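Draltora
Floors / Carpets / Striped

Cilau striped carpet
Article 1556

Cilau is a low-pile carpet with fine parallel stripes, made for living rooms, studies and other rooms where people walk a lot during the day. It is supplied from the roll in a width of 400 cm, and we cut the length according to your order. Please give the length in whole centimetres.

Many of our customers use Cilau together with a smooth, pale floor in the next room or in the same one. For this combination we recommend our Bugti floor in the nearly white shade, with the light gloss. Both can be ordered together and will arrive in one delivery.
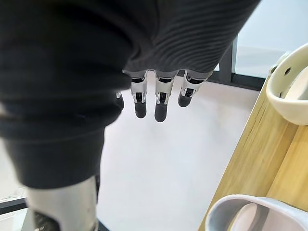 Before you order, please check the floor on which the carpet will be laid. It should be flat, clean and dry. Small holes must be filled, and old glue must be removed. If you lay the carpet over an existing smooth floor, use an underlay with a grip on both sides.

Direction of the stripes
The stripes run along the length of the roll. In a narrow room they are usually laid towards the window, but this is a question of taste. When two pieces must be joined, keep the same direction in both, and tell us on the order form that there will be a join - we then cut both pieces from one roll.
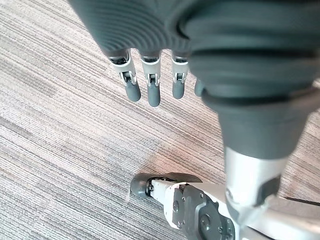 Cilau, fine stripes in grey, beige, taupe and muted brown-mauve.

Care
Vacuum once a week along the stripes. Remove spots with a damp white cloth and lukewarm water, working from the outside to the middle. Please do not use bleach or a stiff brush.

Samples and delivery
A sample of 40 cm by 40 cm can be ordered by post, one for each household. It is good to look at it in the evening too, with the lamps on. Orders leave our warehouse in Mirkthorpe, and the driver telephones you the day before. The carpet is brought rolled, to the first door on the ground floor.

Guarantee: 5 years for use at home. Cut lengths cannot be returned.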